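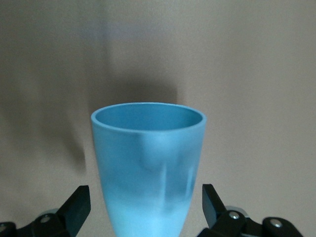 A light blue plastic cup.

Skitdale Community Fund: small grants round now open

Applications are invited for the autumn round of the Skitdale Community Fund, which supports charities and community groups working in the town and the surrounding villages. The round opened on September 20, 2025 and will remain open for 50 days.

A total of £3,511 was carried forward from the May round and has been added to the money available. Groups may apply for running costs, equipment, training or the hire of premises. Grants cannot be used to repay loans or to meet costs that have already been paid.

The fund received 55 applications in May. A number of these could not be considered as they arrived without a copy of the group's governing document or its most recent accounts. Applicants are asked to check both before submitting the form. Groups in their first year may send a budget and a recent bank statement in place of accounts.

Arrieta Trust has agreed to continue its support for youth projects, and applications of this kind will be passed to the Trust automatically. There is no need to complete a separate form.

Two advice sessions will be held at Vekik House for groups that have not applied before. Places are free but must be booked through the fund office. Help with budgets and with the wording of project aims will be offered at both sessions.

Forms may be completed online through the Zenow grants portal or requested on paper from the office. Decisions will be sent in writing to the main contact named on the form.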